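Ground Crew Technicians, Electric Air Racing
Vudberg Air Racing, Fleldale
Full time, seasonal contract with possible extension

Vudberg is building a two-aircraft team for the single-seat electric class. Both aircraft are remotely piloted this season, with crewed flights planned once the airframe has its approval. We are hiring 3 ground crew technicians to work out of our hangar in Fleldale, starting in June.

The job is mostly batteries and motors. You will swap packs between heats, log cell voltages and temperatures, inspect propellers and motor mounts, and sign off each aircraft before it goes to the line. On race weekends the crew works to a short turnaround, and every swap is done by two people using a written checklist. Between events you will help with rebuilds, wiring repairs and bench tests.

Technicians report to the crew chief. You will also deal with Pillen, who supply our battery packs, and Lachance, who make the rotor arms and landing gear. Both send parts with their own paperwork, and keeping those records in order is part of the work.

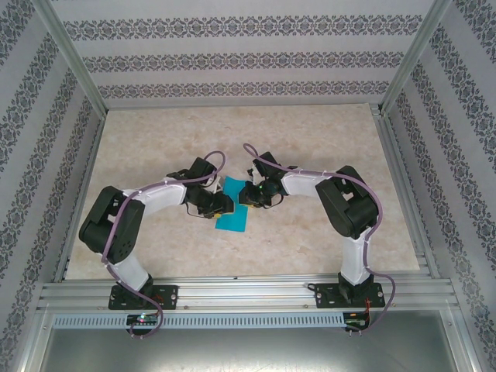 Hours at the hangar are 8 a.m. to 4:30 p.m. Test sessions start earlier, usually with a briefing at 6 a.m. Expect 6 events during the season, each with travel on either side. We book and pay for travel and lodging. Meals on the road are covered by a daily allowance.

What we need from you:

Two years of hands-on work with electric vehicles, drones, light aircraft or motorsport
Safe working habits around high-voltage systems, with a certificate or a willingness to take our course before you start
Able to read a wiring diagram and use a multimeter and torque wrench correctly
Able to lift 50 pounds and work outdoors in heat
A valid driver's license

Helpful but not required: composite repair, soldering to a recognized standard, experience towing a trailer, a remote pilot certificate.

Pay is $3,228 every 2 weeks before tax, with overtime on event days. Health coverage begins after the first month. Tools and protective gear are provided, though you may bring your own hand tools if they are marked.

To apply, send a resume and a short note on the last electrical fault you traced and how you found it. Address it to Ground Crew Hiring at the Vudberg office in Fleldale. Applicants we want to meet will be asked to the hangar for a half-day practical test, which is paid. Applications close at the end of April.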